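Six weeks with the Vistholm kitchen simulator

Posted in Robots, Software, Reviews

I've been paying for the Vistholm kitchen pack since July, and a few people have asked whether it's worth the money, so I'm writing it down in one place.

Vistholm is a set of simulated kitchens for training and testing robot arms. You pick a layout, pick the objects, pick a task, and the software gives you back camera views, joint positions and a pass or fail for each run. It comes from a small company called Clestmont. They sell it as a monthly plan for one seat at $58, or $200 a month for a team. I have the single seat.

I work on pick and place for a living, mostly with real hardware, and I wanted something I could use at home in the evening without clearing off my own counter. My desktop is a few years old and has one mid-range graphics card. The install took 22 minutes, including the download of the object library, and I only had to look at the help pages once. The account login is separate from the license key, and the key goes in a text file, not in the app. That was the part I had to look up.

The first thing I tried was the sink set. Sinks are a good test for an arm. The walls get in the way of the wrist, things sit lower than the counter, and a planner that does fine on a flat table will often bang into the rim. Vistholm lets you choose what goes in the basin or have it filled at random, and I left it on random for the first batch. 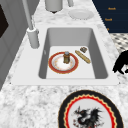
Random placement is a mixed bag. Some of the layouts are harder than anything I would have set up by hand, and I learned more from those than from the neat ones. Others are close to pointless, with the target out in the open and nothing near it. There's a difficulty slider that is supposed to deal with this. At the low end it does what it says. Past the halfway mark I couldn't tell much difference from one step to the next, and I wrote to support about it. Ákos Sárközi answered the next morning and told me the upper half of the slider mostly changes the lighting and the camera angle, and the clutter stays the same. He said they plan to split it into two sliders. I'd like that.

The policy I used for most of my testing is the one that ships with the pack, called Erdős. It's a small model and it isn't meant to be impressive. It gives you a baseline so you can tell whether your own work is any better. I ran it overnight several times, 2238 runs in all, and kept the logs. It is decent at single objects on a counter and poor at anything with neighbors. It also has a habit of closing the fingers too early when it comes in from the left, and I saw that in every kitchen I tried.

I then swapped in my own grasp planner through the Zillura plug-in, which is the bridge between Vistholm and outside code. Zillura is a separate download but there's no extra charge on either plan. The setup was slower than the main install. You have to name your joints the way they want them named, and the error you get when you don't is just a number. Once it was going it stayed up, and I haven't had a crash in it yet.
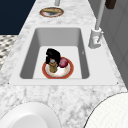 Clutter is where I spent most of the six weeks. I care about it more than the rest, and a demo video rarely shows enough of it to judge. A planner has to decide what to reach for first and which side to come in from. Take a small bottle, a black thing with a hooked top and what looks like a red onion, all close together on one plate in the sink, with the front part of the plate left clear. My planner wants the clear side nearly every time, which is sensible, but it then has to keep from pushing the neighbors on the way out. The pack has a setting that fails a run if any other object is moved past a limit you choose. I set mine tight and my scores dropped a lot. I'd still tell anyone to turn it on.

The looks are plain. Surfaces are a bit soft up close, and some small print on things is blurry. For grasping I don't care. If you are training something that has to read labels, I would look elsewhere — or at least try the free week first.

Sound, steam, running water and anything that pours are not in there. Food items are solid shapes. You can't cut the bread.

The thing I like least is the export. Logs come out in one big file per batch, and if you stop a batch halfway you lose the whole file. I now run small batches and join them later with a script. It works, but it's a chore, and it should be fixed at this price.
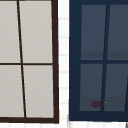

Can you use it without a graphics card?

You can, but only for building layouts and replaying old runs. I tried it on my laptop and new runs were too slow to be any use. Clestmont does have a hosted option for people with no card, billed by the hour, and I haven't tried it.

I'm keeping the single seat for now. The team plan adds shared layouts and a second log viewer, and I don't need either one at home. If the export gets fixed I'll add a note to this post. My joining script is short and not very pretty, but leave a comment if you want it and I'll put it up.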